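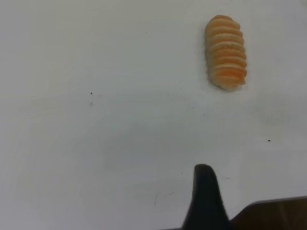
가로 주름이 촘촘한 작은 간식 조각.

주름과 구멍의 과학
두레티 어린이 과학 교실

주름이라고 하면 할머니 손등이나 구겨진 셔츠가 먼저 떠오릅니다. 그런데 우리 주변에는 일부러 주름을 넣은 물건이 아주 많습니다. 택배 상자 속에도 있고, 빨대에도 있고, 창고 지붕에도 있습니다. 구멍도 마찬가지입니다. 구멍이 나서 버리는 양말도 있지만 구멍이 있어야 쓸 수 있는 물건도 있습니다. 이 글에서는 주름과 구멍이 어떤 일을 하는지 알아봅니다.

얇은 종이가 튼튼해지는 방법

종이 한 장을 두 권의 책 사이에 다리처럼 걸쳐 봅시다. 가운데에 지우개를 올리면 종이가 금방 휘어져 내려앉습니다. 이번에는 같은 종이를 부채처럼 앞뒤로 접은 다음 살짝 펴서 다시 걸칩니다. 접은 선이 한쪽 책에서 다른 쪽 책으로 이어지게 놓아야 합니다. 지우개를 올려도 종이가 잘 버팁니다.

종이의 무게는 그대로입니다. 바뀐 것은 모양입니다. 납작한 종이는 두께가 아주 얇아서 위에서 누르는 힘에 쉽게 휩니다. 주름을 잡으면 종이가 위아래로 서게 되고, 휘게 만들려면 서 있는 종이의 윗부분을 꽉 누르고 아랫부분을 세게 당겨야 합니다. 그만큼 큰 힘이 필요합니다.

우리 교실에서 해 보았을 때 주름 종이 다리는 93그램짜리 귤을 올려도 무너지지 않았습니다. 거의 200그램이 나가는 필통을 올리자 가운데가 천천히 벌어지면서 내려앉았습니다. 종이의 두께와 주름의 크기에 따라 결과가 다르니 여러분의 다리는 더 오래 버틸 수도 있습니다.

상자 속에 숨은 물결

택배 상자를 자른 면을 옆에서 보세요. 평평한 종이 두 장 사이에 물결 모양 종이가 끼어 있습니다. 이것을 골판지라고 합니다. '골'은 물결의 우묵하게 들어간 부분을 말합니다. 골판지는 물결 사이가 비어 있어서 가볍고, 바깥에서 부딪치는 힘도 어느 정도 받아 줍니다.

골판지에는 잘 휘는 방향과 잘 휘지 않는 방향이 있습니다. 손바닥만 한 조각을 잘라 두 방향으로 천천히 구부려 보면 금방 알 수 있습니다. 골을 따라 접으면 쉽게 접히고, 골을 가로질러 접으려면 힘이 많이 듭니다.

창고나 자전거 보관소의 지붕에도 물결 모양 판을 씁니다. 얇은 판인데도 잘 처지지 않고, 빗물은 골을 따라 아래로 흘러내립니다.

휘어지라고 만든 주름

주름이 늘 물건을 단단하게만 하는 것은 아닙니다. 구부러지는 빨대를 떠올려 봅시다. 목 부분에 고리 모양 주름이 여러 겹 있습니다. 빨대를 구부리면 안쪽 주름은 서로 가까워지고 바깥쪽 주름은 펴집니다. 그래서 꺾인 곳이 납작하게 막히지 않고 음료가 지나갈 길이 남습니다. 주름이 없는 빨대를 꺾으면 그 자리가 눌려 잘 빨리지 않습니다.

아코디언의 가운데 부분이나 버스 두 대를 이어 놓은 것처럼 긴 굴절버스의 연결 부분도 같은 원리입니다. 길이가 늘었다 줄었다 해야 하는 곳에 주름을 씁니다.

주름은 겉넓이를 넓힌다

물건의 겉을 모두 덮는 넓이를 겉넓이라고 합니다. 주름이 있으면 같은 길이 안에 더 넓은 겉면이 들어갑니다. 종이띠로 직접 재어 볼 수 있습니다. 길이가 82센티미터인 종이띠를 촘촘하게 접으면 필통 안에도 들어갑니다. 자리는 적게 차지하지만 띠의 넓이는 줄지 않았습니다.

음식에서도 이 성질을 볼 수 있습니다. 겉에 홈이 있는 파스타는 홈에 소스가 고여 매끈한 파스타보다 소스가 많이 묻습니다. 주름진 감자칩도 홈 사이에 양념 가루가 들어갑니다. 과자를 씹을 때의 느낌도 모양에 따라 달라집니다.

우리 몸속 작은창자의 안쪽 벽에도 주름이 많습니다. 주름 위에는 융털이라는 아주 작은 돌기가 빽빽하게 나 있습니다. 겉넓이가 넓어져 음식의 영양소를 많이 빨아들일 수 있습니다.

구멍이 하는 일

이제 구멍 이야기를 해 봅시다. 체는 알갱이를 크기에 따라 나누는 도구입니다. 구멍보다 작은 알갱이는 아래로 빠지고 큰 알갱이는 위에 남습니다. 콩과 좁쌀이 섞여 있을 때 하나씩 손으로 고르면 시간이 오래 걸리지만, 체에 넣고 흔들면 금방 나뉩니다.

체를 고를 때는 구멍의 크기가 중요합니다. 구멍이 콩보다 크면 콩도 좁쌀도 모두 빠지고, 좁쌀보다 작으면 둘 다 남습니다. 콩보다 작고 좁쌀보다 큰 구멍이어야 합니다.

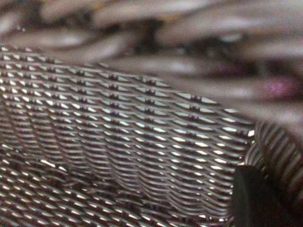

철사를 엮은 금속망. 구멍마다 흰 빛이 비친다.

망은 어떻게 엮을까요? 천을 짜는 방법과 비슷합니다. 한쪽 방향으로 줄을 나란히 놓고, 다른 방향의 줄을 위로 한 번, 아래로 한 번 지나가게 합니다. 다음 줄은 순서를 바꾸어 아래로 한 번, 위로 한 번 지나갑니다. 이렇게 하면 줄끼리 서로 눌러 주어서 풀로 붙이지 않아도 자리를 잘 지킵니다. 위아래로 넘나드는 줄은 곧은 줄이 아니라 작은 물결 모양이 됩니다. 망 속에도 주름이 있는 셈입니다.

망으로는 여러 가지 물건을 만듭니다. 방충망은 바람은 지나가게 하고 모기는 막습니다. 국수를 건질 때 쓰는 뜰채는 물을 아래로 흘려보내고 국수를 남깁니다. 차를 우릴 때 쓰는 거름망은 구멍이 더 작아서 찻잎 조각까지 걸러 냅니다.

하지만 소금물을 거름망에 부어도 소금은 걸러지지 않습니다. 물에 녹은 소금은 망의 구멍보다 훨씬 작은 알갱이로 흩어져 물과 함께 빠져나갑니다. 소금을 얻으려면 물을 증발시켜야 합니다.

직접 해 보기: 종이로 망 짜기

준비물: 색이 다른 종이 두 장, 가위, 풀

1. 종이를 손가락 너비로 길게 자릅니다. 색마다 여덟 줄씩 준비합니다.
2. 한 가지 색 종이띠를 세로로 나란히 놓고 위쪽 끝을 다른 종이에 풀로 붙입니다.
3. 다른 색 종이띠를 가로로 넣으면서 위, 아래, 위, 아래로 엮습니다.
4. 다음 줄은 아래, 위, 아래, 위로 엮습니다.
5. 띠 사이를 조금씩 벌려 구멍을 만듭니다.
6. 쌀과 마른 콩을 조금 올리고 살살 흔들어 봅니다.

가위를 쓸 때는 어른과 함께 하세요. 쌀이 바닥에 쏟아질 수 있으니 큰 쟁반 위에서 하면 치우기 쉽습니다. 구멍 크기를 바꾸면 무엇이 남고 무엇이 빠지는지 공책에 적어 두세요.

낱말 풀이

골: 물결 모양에서 우묵하게 들어간 부분
겉넓이: 물체의 겉면을 모두 더한 넓이
융털: 작은창자 안쪽 벽에 난 아주 작은 돌기
증발: 액체가 표면에서 기체로 바뀌는 일

다음 글: 비눗방울은 왜 둥글까요?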